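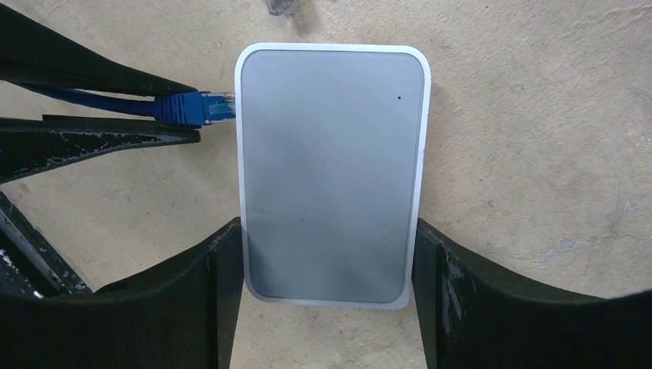
Patching day at Galia is a small event. Galia is the training corner of our office, where new colleagues learn how to put network cables in and take them out before they are allowed near the real cabinets. We work with short patch cables in blue and in red, because two colours are easier to follow with the eye when the cables cross. The small light-grey switch with the white rim is the one we use for almost every exercise. A blue cable near its corner is a good place to start, and the clear plug lets you look at the contacts inside. The ribbed boot behind the plug protects the bend of the cable, so please hold it there and do not pull on the wire itself.

This page was put together by Jiahui Lu, who also wrote the exercise sheets.

The second exercise is about order. We ask people to fill neighbouring ports and to say aloud which cable goes where — it feels a little silly at first, but it helps. The colour of a cable changes nothing in how it works. It is only a help for the person who must find it again in December, when everybody has forgotten.
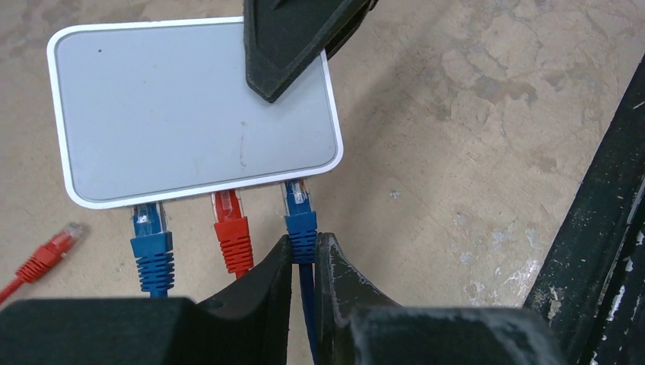 Blue, red, blue along one edge of the switch, and one more red end lying free at the side.

A plug should go in straight. If it goes in at an angle, take it out and try again with less force. When the small clip clicks, pull very gently on the boot to check. The worktop at Galia is old and has many marks, and we do not mind this, as it is made for working on. For longer cables we go to the room called Dandum, where there is more space on the floor.

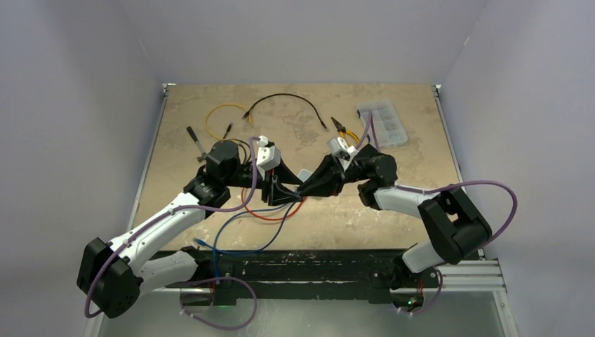
The worktop from a distance, with its pale scuffs and darker patches, and the cables together near the middle.

More pictures from Dandum will be added to the gallery when they are sorted.

Page last changed: January 1, 2021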